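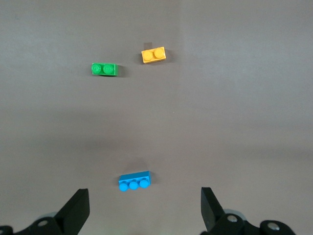 Liesl Zwahlen
Dozentin für Maschinensicherheit, Technikerschule Collisel

Kapitel 5
Kleine Teile, kleine Arme: Regeln für die Tischzelle

Als ich zum ersten Mal eine Risikobeurteilung für eine Tischzelle schreiben sollte, war ich ehrlich gesagt ein bisschen beleidigt. Ich kam aus dem Pressenbau, da wiegt allein die Schutztür mehr als so ein ganzer Roboterarm. Und jetzt sollte ich mich hinsetzen und Formulare ausfüllen, weil ein Greifer Spielzeugbausteine aufnimmt? Ich habe zwei Stunden eingeplant. Am Ende wurden es 26 Seiten, und beim Schreiben habe ich mehr gelernt als in manchem Seminar (das Formular von damals benutze ich übrigens immer noch, nur mit einer Spalte mehr).

In diesem Kapitel geht es um genau solche Zellen: ein Tisch, ein oder zwei Arme, Parallelgreifer, leichte Teile. Ihr findet sie in Laboren, in Lehrwerkstätten, in der Vorentwicklung und immer öfter auch bei kleinen Betrieben, die erst einmal ausprobieren wollen, ob sich das Ganze lohnt. Die Bausteine sind dabei dankbare Übungsteile. Sie haben klare Kanten, man bekommt sie überall, und wenn einer vom Tisch fällt, ist höchstens der Stolz angeschlagen. Für die Normen sind sie trotzdem Werkstücke, und der Greifer ist ein Werkzeug mit zwei Fingern, die sich schließen.

Was ihr vorher wissen solltet

Ich setze voraus, dass ihr Kapitel 3 gelesen habt und die Begriffe Gefährdung, Risiko und Schutzmaßnahme auseinanderhalten könnt. Wenn nicht: bitte zurückblättern, ich warte. Die EN ISO 12100 mit ihrer allgemeinen Vorgehensweise zieht sich durch alles, was jetzt kommt. Dazu nehmen wir die ISO 10218, deren erster Teil sich um den Roboter selbst kümmert und deren zweiter Teil um die Anwendung und ihre Integration. Für Anwendungen, bei denen Mensch und Roboter sich den Arbeitsraum teilen, schauen wir in die ISO/TS 15066. Prüft bitte immer, welche Ausgabe gerade gilt. Ich zitiere hier absichtlich keine Abschnittsnummern, die sind schneller veraltet als dieses Buch gedruckt ist.

Einen Satz sage ich in jedem Kurs, und er steht deshalb auch hier: Ein Arm, der für den kollaborativen Betrieb gebaut wurde, macht aus eurer Zelle noch keine kollaborative Anwendung. Beurteilt wird immer alles zusammen, also Arm, Greifer, Werkstück, Tisch, Programm und die Leute, die davorstehen. Schraubt ihr andere Finger an, fangt ihr an dieser Stelle wieder von vorne an. Ja, auch wenn die neuen Finger hübscher sind.

Die Grenzen der Maschine — erst mal aufschreiben

Der Schritt, den alle überspringen wollen! Man möchte sofort zu den Gefährdungen, weil das spannender klingt. Aber bevor ihr irgendetwas bewertet, schreibt ihr auf, was die Zelle tun soll und was nicht. Bei unserer Übungszelle sieht der Eintrag so aus:

Bestimmungsgemäße Verwendung: Aufnehmen und Ablegen einzelner Kunststoffbausteine auf einer ebenen Tischfläche, mit einem oder zwei Armen.
Zugelassene Werkstücke: Bausteine mit zwei bis vier Noppen in einer Reihe, stehend oder auf der Seite liegend.
Nicht zugelassen: Messer, Glas, Batterien, Behälter mit Flüssigkeit, alles mit Schnur.
Personen: Eingewiesene ab der zweiten Übungseinheit, vorher nur in Begleitung.
Vorhersehbare Fehlanwendung: Stein mit der Hand zurechtrücken, während der Arm verfährt.

Der letzte Punkt ist der wichtigste. Das Zurechtrücken passiert. Ein Stein liegt ein paar Grad verdreht zwischen den offenen Fingern, man sieht es, die Hand ist schneller als der Kopf, und schon steckt sie dort, wo gleich der Greifer zufährt. Ich habe das selbst gemacht, vor einem vollen Kurs, und Thanakorn Limsakul aus der ersten Reihe hat trocken gefragt, ob das jetzt die Fehlanwendung gewesen sei. War es.

Was lernen wir daraus fürs Programm? Eine verdrehte Lage gehört zu den normalen Fällen. Der Greifer muss damit umgehen oder den Stein auslassen und die Lage melden. Wenn euer Ablauf nur funktioniert, solange alles sauber ausgerichtet liegt, dann habt ihr den menschlichen Finger stillschweigend als Ausrichthilfe eingebaut, und das fliegt euch in der Beurteilung um die Ohren.

Zwei Arme, ein Tisch

Mit dem zweiten Arm wird es interessanter, und leider auch schwerer. Bei einem Arm überlegt ihr, wo er hinkommt. Bei zweien überlegt ihr außerdem, wo beide hinkommen, wer zuerst darf und was der eine tut, wenn der andere stehen bleibt. Hält ein Arm gerade einen Stein auf dem Tisch und der andere wartet mit offenem Greifer darüber, dann wirkt das ruhig und übersichtlich. Für euch ist es trotzdem ein Zustand mit mindestens zwei möglichen nächsten Bewegungen, und von außen seht ihr nicht, welche kommt.
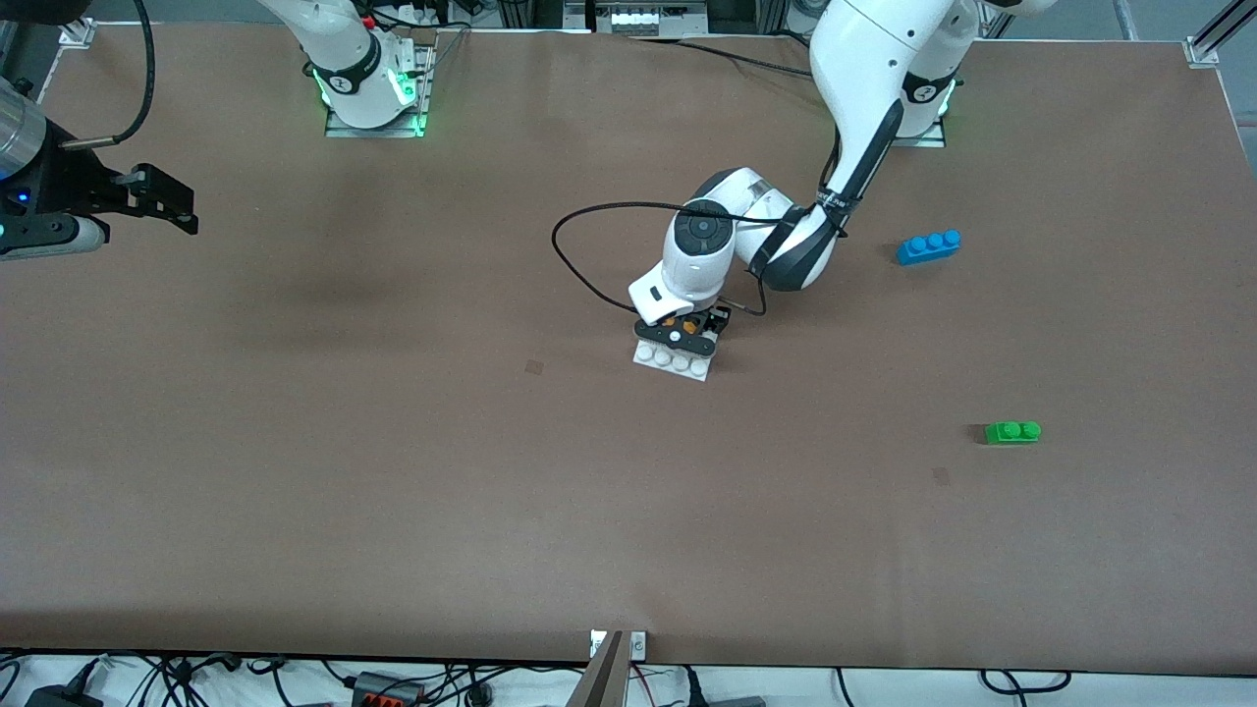 Mirela Bragança hat mir dazu an den Rand des Manuskripts geschrieben, sie würde den wartenden Arm grundsätzlich als fahrenden Arm behandeln, egal wie lange er schon stillsteht, und sie verstehe nicht, warum das in den meisten Betriebsanweisungen erst auf der dritten Seite komme. Bei ihr stehe es ganz oben, noch vor dem Namen der Anlage.

Ich habe das übernommen. In der Anweisung für unsere Zelle lautet die erste Zeile seither: »Ein stehender Arm ist ein Arm, der gleich fährt.« Sprachlich gewinnt man damit keinen Preis, aber die Leute merken es sich.

Dasselbe gilt für Lichter. Viele Arme haben Leuchtringe am Sockel oder eine LED am Flansch, und es ist sehr verführerisch, Grün als »alles gut, du darfst hinfassen« zu lesen. Lasst das! Je nach Hersteller und Einstellung kann eine Farbe ganz Verschiedenes bedeuten, und zwei Bauteile an derselben Zelle können zwei verschiedene Farbsprachen sprechen. Schlagt die Bedeutung im Handbuch nach, tragt sie in die Anweisung ein, und verlasst euch beim Hineingreifen auf den sicheren Halt, den ihr selbst ausgelöst habt.

Womit wir beim Halt wären. Die EN 60204-1 kennt drei Stopp-Kategorien, und für Not-Halt kommen davon nur 0 und 1 in Frage. Bei Kategorie 0 wird die Energie sofort weggenommen, bei Kategorie 1 wird erst gesteuert angehalten und danach abgeschaltet. Für eine Zelle mit zwei Armen müsst ihr zusätzlich klären, ob ein Taster beide Arme anhält (bei uns: ja, immer beide) und was die Greifer dabei machen. Öffnen sie? Bleiben sie zu? Bei einem Baustein ist das fast egal. Bei einem eingeklemmten Finger ist es die einzige Frage, die noch jemanden interessiert. Probiert es aus, mit einem Prüfkörper natürlich, und schreibt das Ergebnis auf.

Kabel, Klemmen und anderer Kleinkram

Über Kabel schreibt kaum jemand gern, ich schon. Am Arm brauchen sie genug Länge für jede Stellung, die das Programm anfährt, und die Schlaufe darf dabei nirgends einhaken. Fahrt also die äußersten Stellungen einmal langsam ab und schaut nur auf das Kabel, gar nicht auf den Greifer. Im Einrichtbetrieb mit reduzierter Geschwindigkeit, also höchstens 250 mm/s, habt ihr dafür Zeit genug.

Auf dem Boden gilt: Wo Menschen stehen, liegt nichts lose. Steckdosenleisten gehören hoch und fest, Leitungen in einen Kanal. In Versuchsaufbauten sieht die Vorderkante des Tisches gern anders aus, und gerade dort beugt man sich vor, um nach einem Stein zu schauen. Wer dann hängen bleibt, stützt sich auf der Tischfläche ab, mitten im Arbeitsraum. In meiner eigenen Liste steht »Stolpern« deshalb als auslösendes Ereignis direkt neben »Quetschen«, und seit ich das so mache, diskutiert keiner mehr mit mir über Kabelkanäle.

Zur Befestigung noch: Grundplatten, Klemmen und Abdeckungen kommen in den Prüfplan. Eine Abdeckung, die Falten wirft, verändert die Höhe, auf der gegriffen wird, und damit die Kraft am Finger. Edgardo Layug hat in unserem Übungsprotokoll 17 Fehlgriffe einer Schicht auf eine einzige verrutschte Klemme zurückgeführt. Ich hätte am Programm gesucht, vermutlich bis in die Nacht.

Euer Arbeitsblatt für dieses Kapitel

Nehmt euch eine Zelle vor, die ihr wirklich anschauen könnt. Wer keine hat, arbeitet mit der Zelle Zurkora aus dem Anhang, die Unterlagen beginnen auf Seite 132.

Schreibt zuerst die Grenzen auf, so wie oben. Markiert danach in einer Draufsicht den Bereich, den jeder Arm erreicht, und schraffiert die Überschneidung. Sucht für jede schraffierte Stelle mindestens einen Grund, aus dem eine Hand dorthin geraten könnte. Gebt das Blatt dann jemandem, der die Zelle nicht kennt, und lasst euch die Gründe nennen, die ihr übersehen habt. Es werden welche dabei sein.

Im nächsten Abschnitt fangen wir mit dem Greifer an und messen, wie fest die Finger zudrücken.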